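Slide 1 – title

Hello all, thanks for coming in after lunch. I'm going to talk about the boring middle bit of the Clumdale stack, the part between "we recorded a demo" and "the policy trains on it". I've been living in there since January, so stop me if I start mumbling.

Slide 2 – what goes wrong

Start with the confession. Our first replays were awful. The policy would reach nicely, then close its fingers in thin air next to the thing it wanted. We blamed the network for ages. It was timing! Finger width and marker pose came in on separate clocks and we were pairing them up by arrival order. (Pause here, somebody always groans.)

Slide 3 – what the tracker has to chew on

Keep this one up for a bit. Two grippers, each with its own cube of markers, and the head camera looking down at both. Point at the right hand: fingers closed on the small dark object. Left hand: fingers open, aimed at the table. The segmenter has to label those two hands separately, and the old one couldn't – it had a single "phase" for the whole body, which was my idea, sorry.

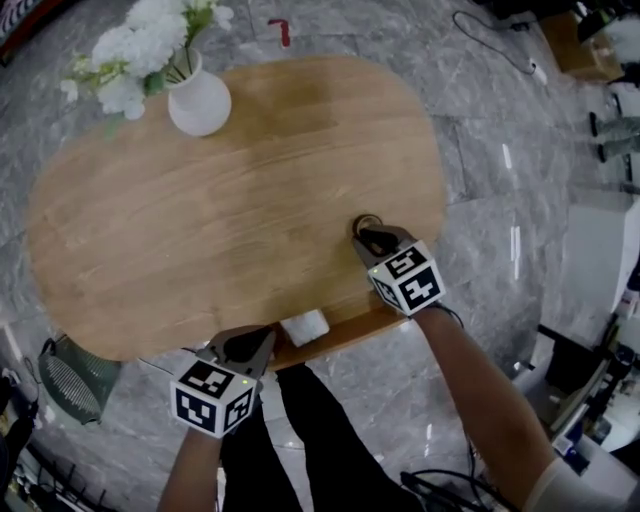 Hertta Leinonen would rather we dropped the phase labels altogether and let the policy work out from finger width alone when a grasp begins. Her worry is that any hand-written threshold gets baked into the data and we never dig it out again.

I half agree with her. My answer for now is that labels are only used for picking training windows, they never go in as an input. Say that slowly, it got lost last time.

Slide 4 – the fix

Resample everything to the head camera's clock. Interpolate the poses, and if a cube drops out for more than 4 camera ticks, mark the gap and don't paper over it. Ravindran wrote the gap viewer, so nag him for features and not me.

Slide 5 – live demo

Open Plodelness, load session 42, scrub to the first grasp. If the wifi dies go to the backup recording on the desktop. Show old pairing, then new pairing. Leave 10 minutes for questions, Bindu will wave.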